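**Kokness cherche deux personnes pour l'atelier d'emballage (préparation et expédition)**

Annonce publiée le 5/2/24

Kokness est une petite maison d'expédition installée dans l'ancienne halle Vosalov. Nous emballons et envoyons des marchandises pour des artisans et des petites boutiques qui n'ont pas la place de le faire chez eux : vaisselle, livres, pièces de rechange, savons, luminaires. L'année passée nous avons ouvert un deuxième local de 54 mètres carrés, et le travail y est maintenant trop grand pour l'équipe présente. Nous proposons donc 2 postes.

## Le travail

Vous recevez une liste de commandes le matin. Vous prenez les articles dans les rayonnages, vous choisissez le carton de bonne dimension, vous le montez, vous le remplissez et vous le fermez. Ensuite vient l'étiquette, puis la palette. Les tâches sont simples à comprendre, mais elles demandent de l'attention, car un carton mal fermé revient souvent chez nous avec un client mécontent.

Dans le détail, il s'agit de :

- monter les cartons livrés à plat et renforcer le fond avec deux bandes croisées pour les colis lourds ;
- caler les objets fragiles avec du papier, sans trop remplir ;
- peser chaque colis et comparer le poids avec la fiche ;
- changer le ruban du dévidoir quand le rouleau est fini ;
- tenir la table propre et plier les cartons abîmés pour le recyclage ;
- prévenir le responsable quand le stock de ruban ou de cartons devient bas.

Au mois de juillet dernier, l'atelier a fait partir 1 214 colis. En période calme nous sommes plus près de 635 par mois. Il faut donc accepter que le rythme n'est pas le même toute l'année.

## Ce que nous demandons

Aucun diplôme n'est exigé. Une première expérience dans un magasin, un dépôt ou un déménagement est un avantage. Il est nécessaire de pouvoir rester debout plusieurs heures et de soulever des cartons de poids moyen ; pour les charges plus lourdes, nous avons un chariot et l'on travaille à deux.

Vous devez lire le français assez bien pour comprendre une fiche de commande. Plusieurs langues sont parlées dans l'atelier, et une personne qui apprend encore le français est la bienvenue. Nous aussi, nous l'avons appris ici.

## Ce que nous offrons

Un contrat de six mois à temps partiel, avec possibilité de prolongation. Les horaires sont fixés ensemble au début de chaque mois. Les chaussures de sécurité et les gants sont fournis. La cuisine est partagée avec l'atelier de reliure Kairys, au même étage.

## Le poste d'emballage

Chaque personne a sa table, placée près de la réserve de cartons. On garde à portée de main le dévidoir à poignée et les rouleaux, le brun pour les envois ordinaires, le transparent quand une inscription doit rester lisible dessous. Les rouleaux entamés sont toujours utilisés avant d'en ouvrir des neufs. Si vous n'avez jamais chargé un dévidoir, on vous le montre le premier jour, et après quelques essais la main connaît le mouvement.

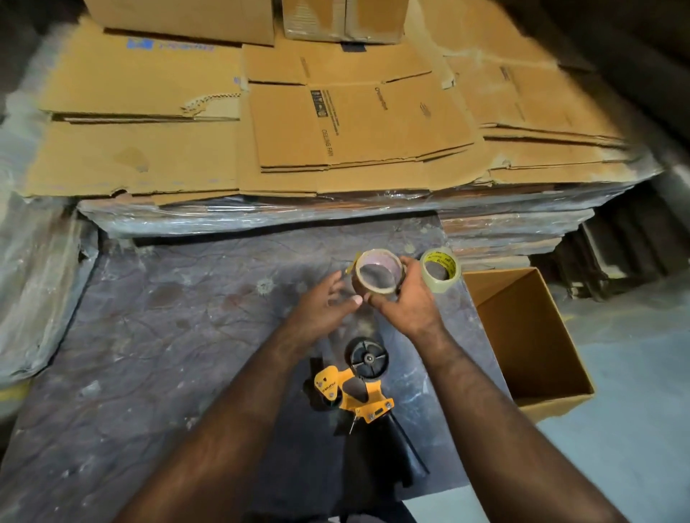 ## Comment se présenter

Envoyez-nous une courte lettre, même de cinq lignes, avec vos disponibilités et un numéro de téléphone. Le curriculum vitae est utile mais pas obligatoire. Vous pouvez aussi déposer votre lettre à l'accueil de la halle Vosalov, dans la boîte marquée Kokness.

Les personnes retenues sont invitées pour une demi-journée d'essai, qui est payée. Vous préparerez une petite série de colis avec un membre de l'équipe. Merci de venir avec des vêtements qui ne craignent pas la poussière et de ne pas porter de bagues pendant l'essai.

Pour les candidats qui viennent de loin : le bus s'arrête devant l'entrepôt Goltatano, ensuite il faut traverser la cour et prendre la porte de gauche. Nous répondons à toutes les lettres, aussi quand la réponse est négative.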